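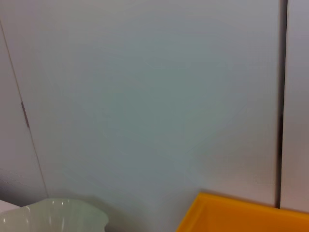
I finally painted the hallway in October, after living with the old tan walls for longer than I care to say. The color I ended up with is a pale gray from Skodisen. On the chip it looked white. On the wall in the morning it goes a little blue, and by four in the afternoon it has some pink in it. My wife noticed before I did and asked if I had used two different cans.

I had not, but I did use two different rollers, and that matters more than I expected. The first one shed lint into the first coat and I had to sand most of the left wall. Abundio Figueroa at the paint counter on Trujillo had told me to get the short nap and I bought the thick one anyway since it was on sale. I went back the next morning and got the short nap.

The hallway comes to 300 square feet of wall once you take out the doors. One gallon should have covered it. It took one gallon plus most of a quart, mainly from the patch by the thermostat where the old paint kept showing through. Total for paint, tape and the second roller was $94. I already had the tray and the drop cloths from doing the bathroom.

Flat finish was my choice and I would make it again. These walls have been patched many times and anything with a shine shows every spot. The downside is fingerprints. I wiped one off near the light switch with a damp rag and left a mark bigger than the print.

The trim is still the old white and looks yellow now next to the gray. Teodoro Tovar, who lives across the street, did his whole downstairs trim with Zolix semi-gloss and it went on well, so I'll probably try that. Six door frames plus the baseboards. I want to get it done before the heat has to be on all day and the windows stay shut.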